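Chamada de participantes: equipa de manipulação robótica do clube Stuvinov

Publicado em 2018-02-25

O clube de robótica Stuvinov abre inscrições para a equipa que vai preparar a prova de recolha de objetos do concurso Wadetti, em junho. Procuramos 6 estudantes de licenciatura ou mestrado, de qualquer curso. Quem já participou em anos anteriores também tem de se inscrever.

A prova

O braço recolhe objetos soltos de uma caixa e coloca-os, um a um, num tabuleiro ao lado. A lista de objetos só é divulgada na véspera e inclui peças que a equipa nunca viu. Cada objeto entregue inteiro vale pontos; um objeto caído fora da caixa desconta. O regulamento completo está afixado na oficina e é enviado por correio eletrónico a quem o pedir.

No ano passado ficámos a meio da tabela. Perdemos a maior parte dos pontos em objetos redondos e em peças encostadas às paredes da caixa, e é por aí que o trabalho recomeça este semestre.

Funções em aberto

Perceção (dois lugares). Segmentação de objetos a partir de imagem e profundidade, anotação de dados, calibração da câmara em relação ao braço. É preciso saber programar em Python. Experiência com redes neuronais ajuda, mas ensinamos o necessário nas primeiras semanas.

Planeamento e controlo (dois lugares). Cálculo de poses de preensão, trajetórias sem colisão com as paredes da caixa, comunicação com o controlador. Python ou C++, e álgebra linear ao nível do primeiro ano.

Mecânica e pneumática (um lugar). Desenho e maquinação de dedos para a garra, manutenção das mangueiras e ligações, fixações da bancada. Convém ter usado um torno ou uma fresadora pelo menos uma vez.

Ensaios e documentação (um lugar). Preparação das sessões, registo das tentativas e das falhas, redação do relatório que acompanha a inscrição no concurso. Não exige programação. Pede-se português escrito cuidado e inglês suficiente para ler o regulamento.

O que se pede a todos

Duas sessões de oficina por semana até ao concurso, em horário a combinar depois de formada a equipa. Presença na formação de segurança antes do primeiro contacto com o braço. Quem faltar à formação fica na equipa, mas só trabalha em simulação até a repetir.

As sessões com o braço ligado fazem-se sempre com duas pessoas, uma delas junto ao botão de emergência. Cabelo apanhado, sem pulseiras nem cachecóis. Não se metem as mãos na caixa com o controlador em modo automático.

O que oferecemos

Acesso à oficina e ao braço, acompanhamento semanal e um certificado de participação. A viagem e o alojamento durante o concurso são pagos pelo clube. Não há remuneração. Os estudantes de mestrado podem propor o trabalho como tema de dissertação, desde que o orientador aceite. Há ainda uma verba de 350 euros para material, gerida pela própria equipa.

Acompanhamento

Macarena Pacheco coordena a equipa e trata da parte de controlo. Tài Lý acompanha a perceção. Para questões de oficina, ferramentas e maquinação, o contacto é Zohreh Mazandarani.

Como concorrer

Enviar ao secretariado do clube, com o assunto "Equipa de manipulação", uma página com o nome, o curso e ano, a função pretendida e uma segunda opção. Juntar um parágrafo sobre um trabalho já feito, mesmo que pequeno ou que não tenha chegado a funcionar. Não é preciso currículo nem carta de recomendação. Quem preferir pode deixar a candidatura em papel na sala 2805.

Os candidatos são chamados para uma conversa curta na oficina, seguida de um exercício prático ligado à função escolhida. Para perceção, por exemplo, damos um conjunto de 100 imagens e pedimos uma proposta de anotação. O exercício faz-se no local e não se leva nada para casa. As respostas seguem por correio eletrónico, também para quem não for selecionado.

A bancada

O braço é um KUKA com garra metálica, montado de modo a chegar ao interior da caixa. Nos treinos usamos objetos do dia a dia e peças de formas variadas, como um bloco amarelo, uma escova de cabelo azul e uma bola pequena de várias cores.
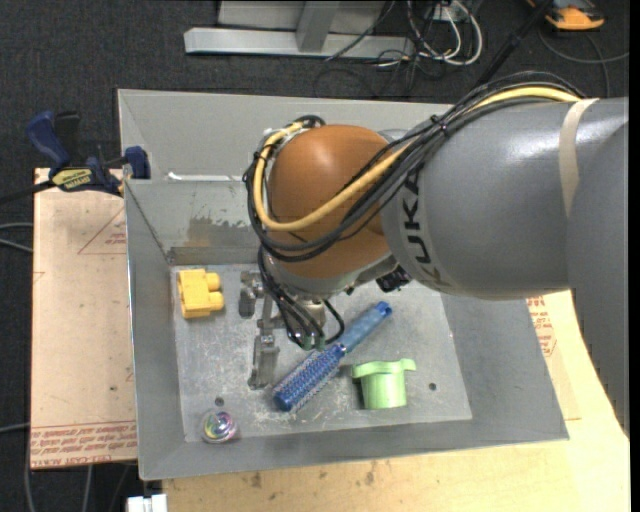
Dúvidas

As perguntas sobre horários e funções podem ser dirigidas a Macarena Pacheco, na oficina, durante as sessões abertas.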